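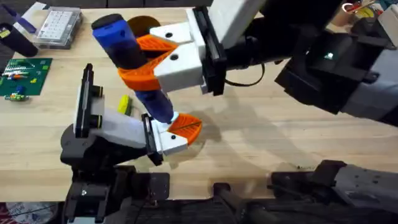
A blue bottle with a dark cap. Refill mornings are back at Daltirgate from Saturday.

Refill table: what's changed, what to bring

Feb 26, 2018
By Musa Ekpo

Print this item | E-mail this item

Quick one this month as the newsletter goes to the printer at four and I am still typing.

The refill table is moving. Same hall, but the side room off the Drirkley Road entrance, as the main room has gone to the dance class until Easter. Ring the bell if the door is shut, it sticks. Doors 9.30, last refills 12 sharp. Please not five past. We had people queueing with carrier bags in January while the rest of us were trying to mop.

Washing-up liquid, laundry liquid, hand soap and the plain shampoo all in stock. Fabric softner – not yet. Supplier says next week, supplier said that last week too. White vinegar yes, bring a bottle with a proper lid.

Totals for the year, as several of you asked at the AGM. We did 2,219 refills, up from 1,357 the year before, and most of the jump came after the summer when the Sorensen estate started coming over on the 14 bus. Very pleased with that. Target had been 1,000 so we can stop worrying about whether the table pays its way. It does, just, if the hall rent stays put.

Bottles. Please, please rinse them. Rinse and leave the top off overnight. Soap on top of old soap goes stringy, and shampoo into a bottle that had squash in it smells of squash for ever. Any shape is fine as long as the neck takes the small funnel. Tall thin ones are a pain but we'll manage. Sticky label with your name on the bottom if you're leaving it to collect later. No glass for anything going in a bathroom. No bottles that have had bleach, weedkiller or anything from the garage in them, even if you have washed it ten times. We will say no and you will be cross and so will we.

Spare bottles box is full again so no more donations till April. Pump tops are diffrent, we always want pump tops.

Prices as before, by weight. Cash still easiest. The card reader works if you stand by the window.

Also – Alaric Rosenthal is doing his talk on what goes in which bin, Thursday week, 7pm, same side room. He did it in Volard last autumn and it ran over by forty minutes with the questions, so eat first. Bring the thing you are never sure about. Mine is toothpaste tubes. Tea provided, mugs not, bring one.

Two gaps on the March rota, both the early slot. It's an hour and a half of pouring and a bit of heavy lifting when the drums want changing. If you've a bad back say so and you can do the till. Names to me or on the sheet by the noticeboard, the pen has gone missing so take your own.

Lost property: one green glove, a child's scarf, reading glasses in a brown case. On the shelf by the sink till the end of the month.

Last updated: Monday, 3.40pm

Print | E-mail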